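Fikmont Black Refuse Sacks, Kitchen and Utility Grade
Product reference 432
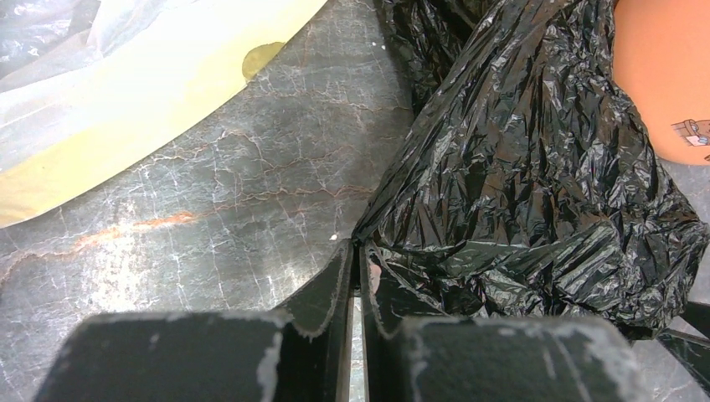
Fikmont 432 is a thin-gauge black sack for general dry and mixed waste in kitchens, canteens, utility rooms and small workshops. It has a plain open top with no drawstring or tie handles, and is closed by gathering and twisting the neck. The film has a gloss finish on both faces and is fully opaque when the sack is opened out.

Sacks are supplied flat-folded on a coreless roll, perforated between each sack. A roll fits the Bulow wall dispenser and most under-sink brackets of the same width.

Specification

Colour: black
Material: polyethylene film, recycled content
Finish: gloss
Top: plain, open
Base seal: star
Fill volume: 30 litres
Maximum load: 7 kg, evenly distributed
Sacks per roll: 14
Closure: twist and knot, or separate tie

The stated load applies to a sack lifted by the neck with both hands. Broken glass, metal offcuts and anything with a point should be wrapped in newspaper or put in a rigid container first. The sack is not rated for hot ash, solvents or garden rubble, and is not approved for clinical waste.

Fitting

Tear one sack from the roll along the perforation. Rub the open end between finger and thumb to part the two layers, then shake the sack out to its full depth. Fold the top over the rim of the bin by at least the width of a hand. In bins with a retaining ring, pass the film up through the ring and fold it down over the outside.

A sack that has been crumpled in storage can still be used. Creasing does not weaken the film unless it has been scored or stretched white. Discard any sack with a white stress mark near the base seal.

Closing and removal

Stop filling at two-thirds of the depth. Lift the folded top clear of the rim, press out the air and gather the film into a narrow neck. Twist the neck several full turns and tie a single overhand knot as low as the contents allow. Liquids should be drained off beforehand – the star seal resists seepage but is not guaranteed watertight.

Do not drag filled sacks across stone, concrete or tiled floors. On worktops, wipe up grit before setting a sack down.

Storage

Keep rolls in the outer carton, away from direct sunlight and radiators. Film kept next to a heat source may stick to itself and become difficult to open. Shelf life is not limited under normal indoor conditions.

Compatibility

Bulow pedal bin, small: fits
Bulow wall dispenser: fits
Hiltitz under-counter pull-out, single: fits
Hiltitz under-counter pull-out, double: fits, one sack per compartment
Danladi swing-top, tall: does not fit, use the long sack

The Hiltitz double unit was added to the list in May after a change to its inner rim. Earlier double units have a sharper moulding line at the back corners, and the sack should be eased over these by hand.

Ordering

Sold by the roll or by the carton. Carton orders placed before noon leave the Danladi warehouse the same working day. Trade accounts are handled by Stela Coman. Technical questions, including film data sheets and requests for sample sacks, go to Maxence Royer and should quote the product reference and the batch code printed on the carton end.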